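发件人：Detlef Schmieder
收件人：译者与术语邮件列表
日期：2025年4月30日
主题：回复：地方志译稿里的地名和人名，到底按哪一套来

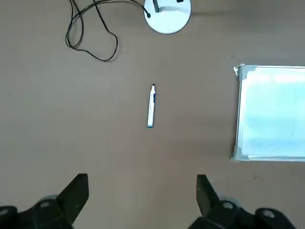
各位好：

先回答上一封信里最急的一条：第三章不用等，可以先排。第三章里的地名只有 Prirnwood 一个反复出现，而这个名字我们早就决定保留原文，首次出现时括注音译，后面只写音译。别的都是街名和农庄名，街名意译，农庄名音译，这一条去年十二月的信里已经写过，没有改动。

下面把原信引在这里，然后逐条回复。引文我删掉了寒暄和附件清单，其余照旧。

> 校对第二遍做完了，有几处拿不定主意，请列表里的各位看一看。
>
> 一、Prukatik 在第一章译作“普鲁卡蒂克”，到第五章变成“普鲁卡提克”，索引里两种都有。统一成哪个？
>
> 二、Wilczyńska 这个姓，初稿按英语读法译的，第二遍我按波兰语读法改了一半，后来发现第七章的脚注引用了旧译名，又停下来了。现在前后不一致。
>
> 三、Pustanent 到底是地名还是机构名？原书有时加冠词，有时不加。第四章里说“在 Pustanent 过冬”，第六章又说“Pustanent 付清了欠款”，一个像地方，一个像商号。
>
> 四、索引按拼音排还是按笔画排？出版社没有说死，只说全书一致就行。
>
> 五、旧度量衡要不要换算？现在有的地方换算了，有的没有。
>
> 六、原书的教区登记簿引文，拼写很乱，同一个人有三种写法。译文要不要保留这种乱？
>
> 七、凡例谁来写？现在的凡例是初稿时写的，有一半已经不符合正文了。
>
> 另外，索引条目目前是2522条，我担心统一译名以后会合并掉一些，页码要重核。如果译名定得晚，这个工作会压到最后。

下面逐条说。

第一条，Prukatik。我主张用“普鲁卡蒂克”。理由很简单，第一章是最先印出去征求意见的一章，外面的人已经按这个写法引用过。两个写法在读音上差别很小，查标准译音表，“提”和“蒂”都有人用，“蒂”多用于女性名，这是反对意见里最有道理的一点。但这里是一条河谷的名字，没有性别问题，也不会有读者误会。既然两边都说得过去，就从先例。请校对的同事在全书里搜“普鲁卡提克”，一次替换，替换完再人工看一遍换行处，排版软件在换行处会把名字断成两截，搜索找不到。

还有一个小地方容易漏：第二章的地图说明是图片上的字，替换命令管不到。那张图要请制图那边单独改，顺便把比例尺下面的单位也改了，见第五条。

第二条，Wilczyńska。按波兰语读法，译作“维尔钦斯卡”。初稿的“威尔琴斯卡”不再使用。这里我想多说几句，上一次讨论这个姓时列表里意见很多，最后没有写成结论，所以才会改一半停一半。

波兰语的 w 读作 v，cz 接近“奇”，ń 是软化的 n。“钦”字已经把 czyń 整个音节收进来了，后面不需要再加一个“尼”。有人提议写成“维尔琴斯卡”，我也看过一些旧译本这样写，问题在于 y 在这里读音靠后，“琴”和“钦”在普通话里韵母相同，差别只在声调，声调对译音没有意义。选“钦”是照译名手册的习惯用字，没有更深的道理。

至于阴阳性词尾，书里提到她的父亲和两个兄弟，原文姓氏是以 -ski 结尾的形式，译文应当写“维尔钦斯基”，不能为了让读者看出是一家人就统一成“斯卡”。可以在第七章首次出现父亲处加一个译注，一句话就够：波兰语姓氏随性别变化词尾。现在的译注写了将近一页，把斯拉夫语言的人名制度从头讲了一遍，请删到一句。

第七章脚注引用旧译名的问题，要分开看。如果脚注引的是已经出版的中文文献，文献题目里的译名照原样，不能改，可以在后面用方括号注明“即维尔钦斯卡”。如果只是我们自己在脚注里提到她，就跟着正文改。我翻了一下，属于前一种情况的只有一处，其余都是后一种。

第三条，Pustanent。这一条最麻烦，我查了两个晚上。

结论：两种都是。它最早是一处庄园的名字，后来经营庄园的那家人把磨坊、木料和一部分运输的生意合在一起，对外就用庄园的名字。原书作者是当地人，对他来说不需要区分，写到地方时和写到生意时用同一个词。冠词帮不上忙，我把带冠词和不带冠词的句子都抄出来对照过，看不出规律，应该是排字时的随意。

处理办法：译名统一为“普斯塔嫩特”。指地方时，首次出现写“普斯塔嫩特庄园”，以后可以省去“庄园”。指生意时，每一章首次出现写“普斯塔嫩特商行”，同一章以后也尽量保留“商行”两个字，除非句子已经很清楚。第六章“付清了欠款”那一句，改成“普斯塔嫩特商行付清了欠款”。第四章过冬那一句不动。

有一句两可：第六章中段，原文说某人“三年以后离开了 Pustanent”。从上下文看不出他是搬走还是辞工，很可能两样都是。我建议只写“离开了普斯塔嫩特”，不加“庄园”也不加“商行”，把原文的含混留着。这种地方不要替作者做决定，也不必加注。

索引里立两个条目，“普斯塔嫩特庄园”和“普斯塔嫩特商行”，互相参见。上面那一句两可的，页码在两个条目下都列。

第四条，索引排序。按拼音。笔画排序对旧书读者方便，但这本书大部分条目是译名，读者查译名时想到的是读音。同音字再按笔画，同一个字开头的按第二个字的读音，依此类推。带原文的条目，原文放在译名后面，不参与排序。保留原文不译的条目很少，放在索引最后，按字母排。

多音字请注意。以前做过一本书，把“重”字开头的条目分在两处，读者来信指出以后才发现。译名里多音字不多，街名因为是意译，多音字不少，“长”“行”“大”都出现过。请做索引的同事先把多音字开头的条目单独列一张表，读音写在旁边，再交给软件排。

关于条目数，你担心的合并肯定会有。普鲁卡提克并到普鲁卡蒂克，威尔琴斯卡并到维尔钦斯卡，这两处的下级条目都要合并。Pustanent 反而要从一个拆成两个。所以最后的数字我不想现在猜。请不要在凡例里写索引共多少条，初稿凡例里有这么一句，删掉，以后每次改动都得跟着改，没有用处。

第五条，度量衡。正文一律保留旧单位，不换算。书后附一张对照表。理由有两个。一是原书引用的契约和账目里，旧单位往往是整数，换算成公制以后变成带小数的数，读起来像是精确测量过的，其实不是。二是这一带旧单位在不同年代、不同村子里大小不一样，作者自己在第二章说过，Prirnwood 集市上用的升斗和邻村的不同。我们用一个统一的系数去换算，等于替他改了内容。

已经换算过的地方请恢复。初稿里换算的结果多半放在括号里，把括号连同里面的数字一起删掉就行。有两处是直接替换了原单位，要对着原书改回来，一处在第四章讲林地分割，一处在第六章讲运费。第四章那块林地原文是41个旧亩制单位，译文现在写的是公顷。单位名称怎么译，请用对照表里的译法，不要另起。

钱也一样。第六章那笔3000塔勒的借款，初稿加注说相当于今天多少多少，这种注没有根据，请删。想让读者有个概念，可以在译注里引用同一章里磨坊工人的年薪，那是原书自己的材料。

地图上的比例尺除外。地图是我们重画的，用公里，旁边不再标旧里。

第六条，登记簿引文里的乱拼写。我的意见是正文引文里统一译名，附录的登记簿全文里把原文的不同拼法列在括号中。正文读者关心的是谁和谁结了婚，谁欠了谁的地租，三种拼法译成三种汉字写法，读者会以为是三个人。附录的读者多半是来查家谱的，他们需要看到原来的拼法。

有一个例外。第五章作者专门讨论了牧师的拼写习惯，说从拼写能看出换了牧师。那一段必须把不同拼法原样放出来，否则整段没有意义。做法是译名后面直接跟原文，不用括号，字体用斜体。这一段前后只有一页多，麻烦校对时手工处理。

登记簿里的缩写，能确定的展开，不能确定的保留原缩写，后面加方括号问号。初稿有几处把不能确定的也展开了，我标在退回的校样上。其中一处把教父的职业译成“箍桶匠”，原文只有两个字母加一个点，也可能是别的行当。保留缩写。

第七条，凡例。我来写。初稿的凡例请先撤下，排版时留两页空白。写好以后我会先发到列表上，各位看过再定。内容按这封信的结论来，不会有新的规定。列表里如果有人对上面哪一条不同意，请在凡例发出来以前说，发出来以后再改就要动索引了。

下面是几件原信没有问、但我校读时看到的事，一并写在这里。

引号。全书直接引语用双引号，引语中的引语用单引号，这一点大体一致。但是书信原文整段引用时，有的章用仿宋缩进、不加引号，有的章既缩进又加引号。请统一为缩进、不加引号。

书名。原书引用的德文、波兰文著作，正文里给译名，脚注里给原文，首次出现时两者都给。没有中译本的著作也用书名号，有人认为没有中译本就不该用书名号，我不赞成，书名号标的是书名，和有没有译本没有关系。

“今天”。原书里常有“今天这里是一片菜地”“今天桥已经没有了”之类的话，这个“今天”是作者写书的时候。译文照译，不加注。凡例里我会写一句说明。有一章的译者把“今天”都改成了“现今”，另一章改成了“作者写作时”，请改回来。

方位。原文说“河的左岸”时，是顺流方向的左岸，译文里有一处译成“西岸”，大概是看地图推出来的。河在那里转了一个弯，左岸在上游是西，到下游就成了南。请全部照译为左岸、右岸。

称呼。登记簿里对农民和佃户只写名，不写姓，前面加村名。译文里有的译作“某村的某某”，有的译作“某村人某某”。用前一种，这些人里有一部分是从外面迁来的，登记簿写的是住处，写成“某村人”意思就变了。

人名的间隔号。外国人名中间用间隔号，缩写字母后面用下圆点，不用间隔号。初稿用了好几种点，排出来高低不齐，在电子文档里也搜不到。请先统一字符，再做译名替换，次序不要颠倒。

译注的位置。译注和原注现在混在一起编号，靠末尾的“译注”二字区分。我原来想分开编号，问过排版那边，说会影响版心，还是维持现状。但是“译注”二字一定要写全，现在有的写“译者注”，有的写“译按”，有三条什么都没写，读者会以为是原作者说的话。这三条都在第二章后半。

最后说工作次序。第三章可以先走，其他各章请按这个次序来：先统一字符和标点，再替换译名，再恢复度量衡，最后重做索引。索引不要在任何一章还没有定稿时开始。页码要等重排以后才准，提前核对是白做。

第五章的登记簿校样还在我手里，这几天看完就寄回。第二章的地图请直接和制图联系，抄送列表就可以，不用经过我。

附录的体例我没有意见，照现在的做。如果谁手边有登记簿后半部分清楚一些的复印件，请告诉我，我这一份装订处看不清，有几行的行首字母都在书脊里。

Detlef Schmieder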